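Natumia Publishes Results of Kitchen Chore Benchmark for Robot Arms

Simulated trials show steady progress on single-item moves, limited progress on full chores

June 2026 — Natumia, a developer of test software for household and light commercial robots, today published the first full results of Enero, its benchmark for kitchen counter chores. The benchmark asks a narrow question: given a counter, ordinary kitchen items and a written instruction, can a robot control program finish the chore without human help?

For most of the chores tested, the answer is still no. Control programs were run through 3,531 simulated trials covering 12 chores. Each trial was scored twice, once on whether the first item was picked up and placed correctly, and once on whether the whole chore was finished within the time limit. Of the total, 435 trials ended with the whole chore finished.

"A program that can pick up one vegetable is useful in a demonstration," said Jhonatan Chambi, head of evaluation at Natumia. "A kitchen needs the second vegetable moved as well, and the pan left where it was. We score the chore as a person would judge it, at the end."

Enero chores are built from common objects: pans, racks, cutting boards, and fruit and vegetables of different shapes. Starting positions change from trial to trial within set limits. Instructions are given in plain English, such as moving the food from a cutting board to a rack, or clearing the space next to a pan. The control program receives the instruction and the camera view and must decide on every motion of the arm.

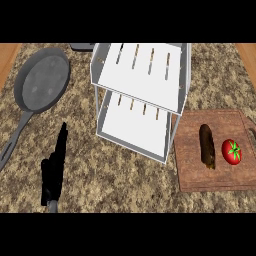

Rendered counter layout with frying pan, two-tier rack, and cucumber and tomato on a cutting board. Credit: Natumia

Three types of failure made up most of the unfinished trials. The most common was a poor grasp on a curved or smooth item, which then rolled or slipped during the lift. The second was contact with an object that was not part of the instruction, usually a rack post or a pan handle. The third was early stopping, in which the program placed one item and treated the chore as complete. Early stopping was recorded in 203 trials and was concentrated in chores with two or more food items.

Racks were a particular source of difficulty. Placing an item on an upper shelf calls for a higher approach and a controlled release, and programs that performed well on flat surfaces often let go too soon. Placement on a lower shelf was harder still, as the gripper must enter from the side and leave the same way.

The results apply to simulation only. Simulated contact between a gripper and soft produce is an approximation, and Natumia makes no claim that a score in Enero predicts performance in a home or a restaurant. A physical version of four of the chores has been in preparation since January with Koech, a maker of commercial kitchen fixtures, which is supplying counters and shelving for the test cells. Irulum, a robot integration firm, will operate the arms and keep the trial records.

"Customers ask us whether they can put an arm on the prep counter this year," Chambi said. "For one fixed task, with the same items in the same places, possibly. For general tidying, the numbers do not support it yet — and we would rather publish that than have buyers find out on the shop floor."

The release includes the chore definitions, the scoring rules and a record of each trial, with unfinished trials sorted by type of failure. Developers may submit control programs for scoring under the same conditions. Submitted programs are run on Natumia's own machines, and results are returned with the full trial log. A program may be withdrawn before its scores are listed.

The next version of Enero will add wiping, stacking and lid handling. The time limit per chore will stay the same so that scores from the two versions can be compared.

About Natumia

Natumia develops simulation and evaluation software for robots that handle everyday objects. Its customers include robot makers, kitchen equipment suppliers and system integrators.

Media contact: Natumia Press Office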